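Flakcombe Tap Water Hardness Readings

Version 3

Summary
Hardness readings for cold tap water drawn at domestic addresses in Flakcombe and Stonum. One row per reading, more than 2,000 rows in total, from 105 addresses. The file is plain CSV, UTF-8, with a header row.

Columns
address_id: integer, assigned at sign-up, not reused
zone: supply zone code, 19 values
hardness: mg/l as calcium carbonate
method: drop or strip
softener: yes, no or unknown
month: month of reading, as text

Collection
Readings were taken at the kitchen tap after running the cold supply for a minute. Drop titration was used wherever a kit was available. Strip readings are coarser and should not be pooled with the drop readings unless method is included as a term.
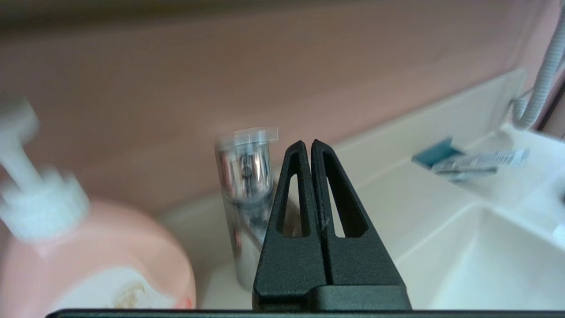
Addresses with a softener were asked to use the unsoftened outlet. Where it was not clear which outlet had been used, softener is set to unknown and the reading is kept. Filter these out for any work on supply zones.

Known problems
Zone boundaries near Skondstead were redrawn in March. Older rows keep the old code -- see zones_old.csv for the mapping.
Stonum is thinly covered in winter.
Blank hardness means a spoiled test. It does not mean zero.

Changes since version 2
Duplicate rows removed. Kennedy Road addresses moved to the correct zone. The old "notes" column has been dropped, as it held free text that could identify households.

Licence
CC BY 4.0. Cite the version number.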